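Skirer lint roller, long handle - four weeks of use
Reviewed by Jalen Szabo
Posted Tue 24 August

Bought as a replacement for a Boychuk roller whose axle cracked. Tested on a felt-topped table, two wool coats and a car seat. The table is the hard case. Felt holds short fibers, and anything with too much tack pulls up the surface along with the lint.

Construction: teal handle, white drum, yellow-orange tip at the grip end. The handle is long enough to reach the middle of the table from a chair. The drum turns freely with no side play. After four weeks there is slight wear where the core meets the end cap, and it has not affected rolling.

Adhesive: moderate. On felt, two slow passes in one direction clear most loose fiber. A third pass adds little. Fast back-and-forth strokes lift the nap, so avoid them. Rope fiber is the worst thing I deal with (I splice cord at the same table) and a sheet is finished after one cleanup of that. Ordinary dust uses far fewer.

Sheets: 40 per roll. Perforations tear cleanly for the first 20, then start to wander. By the end of the roll I was cutting them with scissors. The Kukik refills fit the same core and tear better, but their adhesive is stronger and I would keep them off felt.

Comparison: a flat red brush pad is still faster on coats and needs no refills. It does poorly on the table, where it moves fiber to one side and leaves it there. I keep both on the black mat and use the brush first on clothing, the roller on everything else.

Complaints: no cover for the drum. The exposed sheet collects dust between uses, and the first sheet of each session is usually wasted. Used sheets also stick to the side of a plastic bag, so fold them adhesive side in before throwing them out.

Rating: four out of five. I will update in September when the second roll is used up.

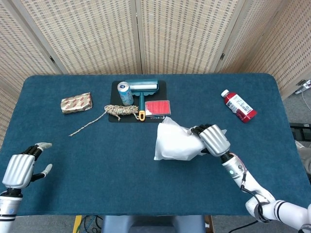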